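The slow business of letting go

Most of the code that runs a two-armed robot at Vestbridge has nothing to do with arms. It deals with waiting. One process waits for a camera image, another waits for a plan, and a third keeps the joints where they are until it hears otherwise. When the team moved to a new planning package called Grelix in December, the waiting was the first thing they measured.

The old planner treated each job as a single long movement. The arm went to the part, closed its fingers, lifted, travelled and released, and if anything went wrong along the way the whole plan was thrown out and made again. On a simple pick this cost little. On a job with two hands and a board full of parts it could leave both arms standing still while the software started from scratch.

Grelix cuts the work into shorter pieces. Each piece has a condition that must be true before it starts and another that must be true when it ends. If the second one fails, only that piece is planned again. The idea is old, and the engineers at Vestbridge are quick to say so. What took the time was deciding what the conditions should be.

Take release. Opening the fingers is easy to command, but a small part can tilt or stay against a fingertip as the hand pulls away. The first version checked only that the fingers had opened. In a run of 200 trials the log reported every release as good, and the video disagreed often enough that the check was rewritten. It now compares the part's position before and after the hand withdraws.

That puts more weight on perception, which is handled by a separate program, Lostar. It keeps a list of every part it believes is present, with a position and a score for how sure it is. Below a set score, the planner must ask for another look before it sends a hand in.

Small parts are where Lostar earns its keep or fails to.
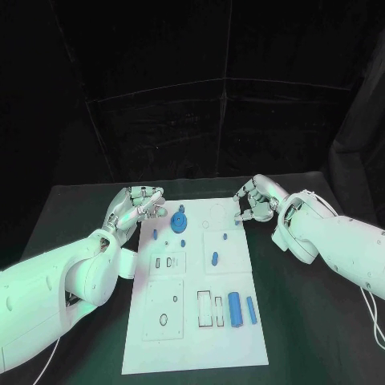
Lostar's scores drop fastest when a hand gets close, as the fingers hide the thing they are meant to pick up. A thick cylinder lying on its side is easy enough, being the largest blue piece on the board. The small blue piece under the right hand's fingertips is a harder case, with the finger and thumb held open just above it. The program's answer is to keep the last clear position and trust it for a short time.

How short is still being argued over. The setting has been changed 204 times according to the project's history, mostly by tiny amounts. Too long, and the hand closes on a place the part has left. Too short, and the arm keeps backing off for another view.

A tool called Vainio replays old runs against new settings, so that a change can be tried without tying up the robot. It holds 2,000 recorded attempts, and a full replay is left to run overnight. The next release of Grelix will read its results directly, and the team has put off any further changes to the timing until that works.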